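About Cakia

Published 07/12/2024 by Kiyoshi Hattori
335 shares | 4 comments

Cakia supplies tables and workroom furniture to schools, libraries and community centres. The company was established in Budov and continues to operate from its original premises, with a second showroom in Dow.

Our principal range, the Prultari table, was developed for rooms that must serve several purposes in one day. It is offered in 7 finishes, of which the pale wood grain remains the most frequently requested. Corners are rounded as standard, and a cable opening may be specified at the time of order. 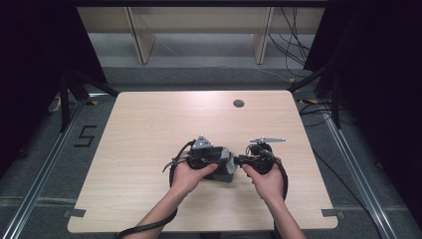

Each order begins with a site visit. Our staff measure the room, discuss the intended use with the client and prepare a written layout — including floor coverings, power points and storage — before any furniture is manufactured. Delivery and assembly are included for all metropolitan addresses.

Cakia employs more than 30 people and accepts apprentices each August. Enquiries regarding colour samples may be directed to either showroom.

Comments

Marg T.
We have had the Prultari tables in our library for years. Still level, no wobble.

dpl_north
Do you deliver to rural addresses?

Cakia Office
Yes, by arrangement. Please contact the Dow showroom for a quote.

R. Singh
Lovely service from the Budov office, thank you.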